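Prüfliste Aussichtssteg Wasserfall Trurero – Besucherweg und Plattformen
Stand: Dienstag, 8. November 2011
Grundlage: Begehung vor der Wintersperre, Bewertung nach A (in Ordnung), B (Mangel, Nutzung möglich), C (gesperrt)

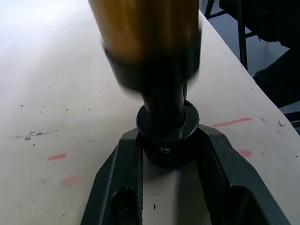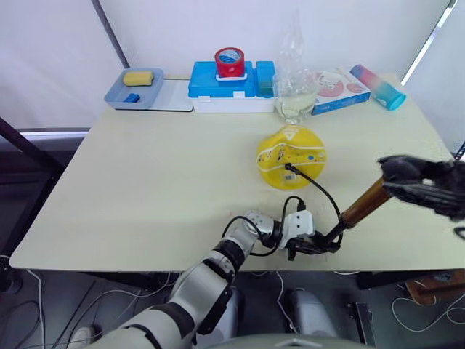
1. Zugang ab Parkplatz Lavwood
Wegdecke: A. Auf den ersten 400 m neu geschottert, Querneigung ausreichend.
Beschilderung: B. Der Hinweis auf Rutschgefahr fehlt an der oberen Gabelung. Die Tafel mit den Gehzeiten nennt noch die alte Wegführung.
Entwässerung: A. Rinnen frei, Laub im Einlauf am Kassenhaus entfernt.

2. Treppenanlage
Stufen: B. Von 95 Stufen sind drei an der Vorderkante ausgebrochen, alle im unteren Lauf. Markierung mit gelber Farbe ist erfolgt, Austausch steht aus.
Handlauf talseitig: A.
Handlauf bergseitig: B. Zwei Konsolen lassen sich von Hand bewegen. Schrauben nachziehen, Dübel beim nächsten Termin prüfen.

3. Untere Plattform (Broso)
Geländerhöhe: C. Gemessen 88 cm, damit unter dem im Betriebsplan festgelegten Maß. Plattform bleibt geschlossen, bis die Aufdopplung montiert ist.
Gitterrost: A. Befestigungsklammern vollzählig.
Algenbelag: B. Im Sprühbereich stark. Reinigung nur mit Bürste und Wasser, kein Hochdruckgerät an den Fugen.

4. Obere Plattform (Sulemana)
Geländer: A.
Felsanker: A. Keine Korrosion an den Kopfplatten, Muttern fest.
Steinschlag: B. Oberhalb des Zugangs liegt lockeres Material, mehr als 3 Kubikmeter. Beräumung durch Fachfirma, bis dahin Durchgang nur auf der Wasserseite.

5. Rettung und Notruf
Notruftafel: A. Standortkennung lesbar.
Rettungsring: B. Wurfleine verhärtet, ersetzen.
Mobilfunk: an der unteren Plattform kein Empfang – bekannt, im Aushang am Eingang vermerkt.

Bemerkungen
Die Mängel unter 2 und 5 sind bis Dezember zu beheben. Für die Position 3 liegt noch kein Angebot vor. Reisegruppen mit bestätigter Buchung werden auf die obere Plattform umgeleitet, der Rundweg ist in den Prospekten vorläufig als Stichweg anzugeben. Nachprüfung der Positionen mit B nach Fertigmeldung, Position 3 nur mit erneuter Höhenmessung an allen Feldern.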